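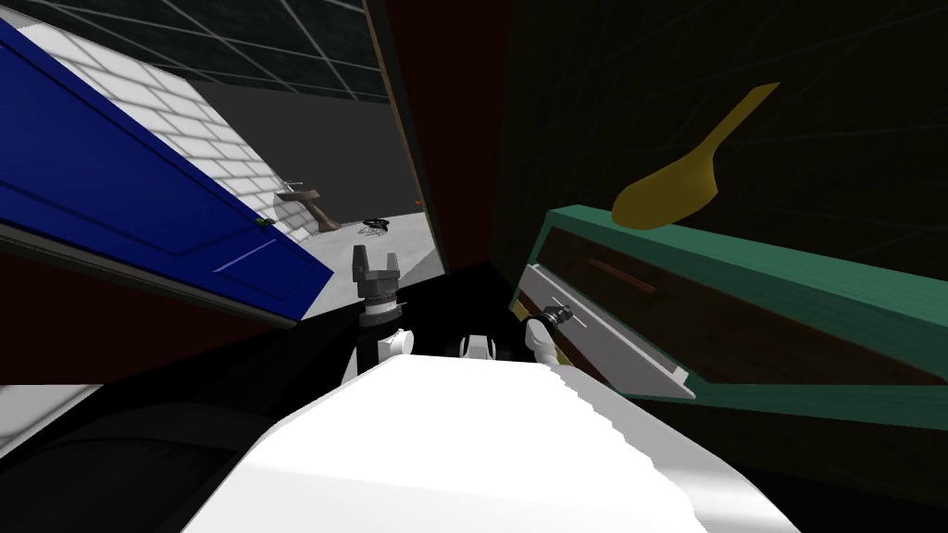 The Taremow robot in the Grasso room, with the drawer open and the right gripper in front of it.

Tritmont 2, review of the virtual work cell kit
August 22, 2023

I maintain a two-arm robot at work, and before I change anything on the real machine I like to try it first on the computer. For this I have used Tritmont for one winter, starting in November. It is a kit for setting up a robot in a simulated room. You buy the base program, then a robot model (mine is Taremow) and a room. The room called Grasso costs 38 euros extra and has a door, a cabinet with a drawer and a few small objects.

The installation was calm. I had to correct one path by hand, and the manual has the wrong folder name for it. After that the robot stood in the room, but its arms were folded in a bad way and the first start gave a joint limit error. You must load the home position before the room. The manual says the opposite.

What takes time is the calibration of the hand cameras. Each one has its own page with the offset, the tilt and the opening angle, and the values are saved only when you close the page with the small arrow. I lost one evening with that. When the offset is good, both fingers stand at the sides of the view and the palm fills the bottom. When it is wrong by a few millimetres you get half a finger, and all your grasp points move with it.

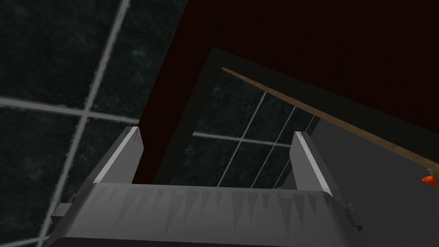
Picture quality

The drawing of surfaces is the weak point. On the grey palm there is a row of dark teeth, like a saw. I suppose it is the shadow setting, and I tried to raise the shadow bias to 900, which is the highest value. It became softer but it did not go away. The floor tiles and their joints are much better, and for checking the angle of a hand these straight lines are very practical.

The speed is fine on my older computer if only one hand view is open. With all views open the fan is loud and the program answers slowly. 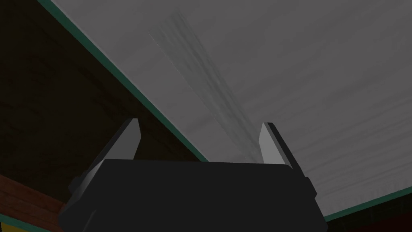
Gripper settings

The fingers can be exchanged in the model, and the stroke is set with a slider or with a number. Please use the number. The slider jumps. I also recommend to set the open position wide at first and to check it against a large plain surface, where both finger tips are easy to see. The collision shape of the black gripper body must be switched on separately, and by default it is off. I find this a strange choice for a program that should protect us from mistakes.

Cable and tool weight can be entered too. I compared the wrist load with the table of our real arm and the values were believable, only the unit in the menu is written wrongly. 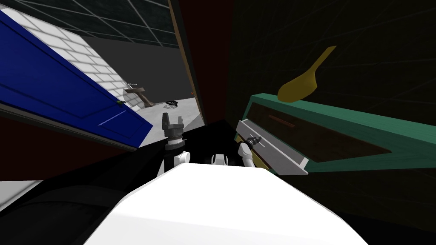
My usual test after every change is the drawer, because it needs a contact and then a pull in one straight direction. If the tool point is set badly, the hand slips or pushes the drawer sideways against its guide. I always keep the left gripper open and empty in front of the doorway, and work only with the right one at the white drawer, near the small dark handle. In this way I have one arm that must stay still, and if it moves, I know that the two controllers are mixed up. It happened to me twice after an update. The yellow thing on top of the cabinet I leave where it is, it does not disturb the pull.

Support answers in English and is polite, but slow. I also tried the trial version of Grustetti, which has nicer light and a weaker editor for the joints. For the care of one machine I stay with Tritmont. I would give four stars from five, and I would give the last half star back if they correct the manual. If you buy it, take the robot model and one room, and wait with the other rooms until your hand cameras are calibrated.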